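How to Prepare Your House for an Open House Day

When you sell a house, the open house is the day when most buyers see it for the first time. I have sold two homes in Clendville, and my neighbor Vinzenz Hauser helped me with both. These are the steps I follow now.

Step 1. Choose the day and the hours

Most people choose the weekend. In our town a Wednesday evening also works, as many buyers come straight from their job. Plan for 90 minutes. In November it gets dark early, so check how the rooms look with the lamps on before you print the time on the flyer.

Step 2. Write the flyer

One sheet is enough. Put the address, the asking price, the number of bedrooms and baths, the size of the lot and the yearly property tax. Mine was $3940 and almost every visitor asked for it. If the roof or the furnace is new, write the year. Print 40 copies. Do not write "must see", it says nothing to the buyer.

Step 3. Empty the rooms a little

Take away one piece of furniture from each room if you can. I put my extra chairs and boxes in a storage unit on the Malow road and paid $60 for the month. Closets should be half full. Buyers do open them, and you should not be offended by this.

Step 4. Small repairs

Walk from the street to the front door like a stranger and write down what you notice. With me it was a loose handrail and a doorbell that did not ring. Then do the same inside, room by room. Change dead light bulbs and use the same color of light in one room. Oil the doors. If a faucet drips, repair it before the day, otherwise buyers begin to think about all the pipes.

Step 5. Papers and valuables

Lock away medicine, jewelry, bank letters and spare keys. Keep one folder ready with the survey, the utility bills for the last year and the warranty papers. Leave it with the agent. My agent from Kelmendi also kept a sign-in sheet next to the door, and she called every visitor the day after.

Step 6. Table and snacks

You can offer something to eat, but keep it simple and easy to clean. Use one table, leave free space on it, and put nothing with a strong smell. Water in small bottles is enough for drinks.

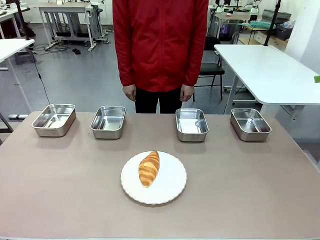
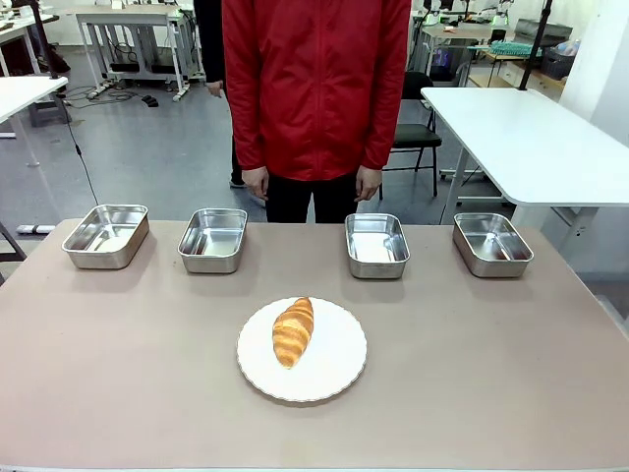
Both photos: table with four steel trays. The plate with the croissant is in both.

Step 7. Leave the house

Go out before the first visitor comes and take the pets with you. We went to the lake at Bikach and came back when the agent called. Buyers speak more freely when the owner is away.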